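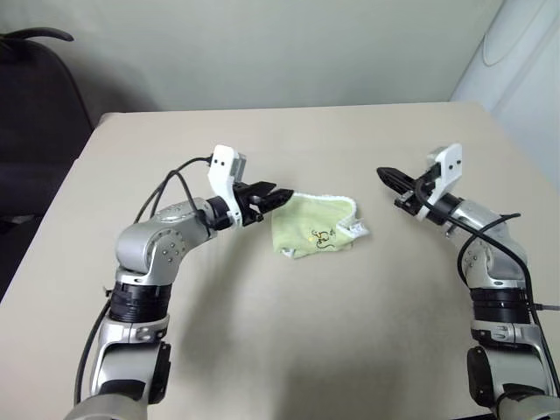

Pale green cloth with a white textured trim, laid on the table.

Tips for Recording Radio at Home Without Driving the House Crazy

I've been doing a Saturday-style chat segment for our little local station from my spare bedroom for two years now, and I love it more than ever! My co-host Paloma Thibodeaux does hers from a kitchen table with a fridge humming six feet away, so between us we've tried nearly everything. These are the household fixes that stuck.

Kill the hum first. Go around with headphones on and the mic live, and switch things off one by one (fridge, fan, that cheap phone charger you forgot about). If you unplug the fridge, put your car keys inside it. You will not leave the house with the milk going warm, I promise.

Closets are wonderful. A closet full of winter coats beats most of the foam panels I've bought, and I've bought plenty. No closet? Hang a comforter over a clothes drying rack behind your chair and another one in front of the bare wall you're facing.

Put a folded towel under the mic stand. Every elbow bump and pen tap travels right up through the table, and a bath towel folded in four soaks up a lot of it. Take your rings off too. Mine used to clack all through the traffic chat.

Squeaky chair? Tighten the bolts under the seat, then rub a bit of candle wax where wood meets wood. Darnell Lyons, our producer, could hear my old chair before he could hear me.

Drink room-temperature water and eat half a green apple before you start. It really cuts down on mouth clicks! Skip the milky coffee until you're off the air. For a 6 a.m. call-in I set the glass out the night before so I'm not banging cupboards while everyone's asleep.

Print your notes big, one side only, and spread them out flat so there's no page turning. Slipping them into plastic sleeves sounds tidy but the crinkle is awful, so don't.

Tape a note on the front door about the bell. Our mail carrier now waves at me through the window instead, and the dog has nearly stopped making guest appearances.

Next up in January: getting coffee out of a foam mic cover, which I've had to do more than once.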